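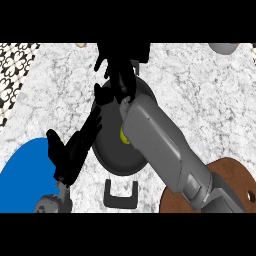 Kolville Motor Club – Technical Section

Review: Weltow parking sensor kit, four sensors, rear bumper

I bought the Weltow kit in December for my older estate car, which left the factory with no parking aid at all. The price was 245 zloty at the Panasiuk shop, and I have now used it every day for the whole winter.

In the box there are 4 sensors, a control unit, a small display, a drill bit and a folded manual. The manual is the weakest part. The wiring drawing is correct, but the text beside it speaks of a different plug, and I lost one evening before I understood this. The cable to the display was also too short for my car, so I had to lay it under the seat instead of along the roof.
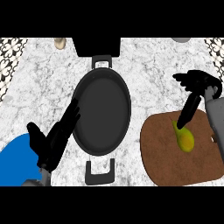
The fitting took me seven hours with a friend's help. A garage would be faster, of course. Please measure twice before you drill, and put tape on the paint.

In use I am mostly satisfied. The first tone comes early enough and the steps between the tones are clear. Walls and other cars are found every time. Thin posts are more difficult – twice the kit stayed silent until I was very near. In heavy rain it sometimes gives a tone when nothing is behind me, and with snow on the bumper it is no use until you clean it.

The older Plunham set has a louder speaker, but its sensors cannot be painted. I painted mine and they work the same as before.

My mark: 7 out of 10.

18 March 2020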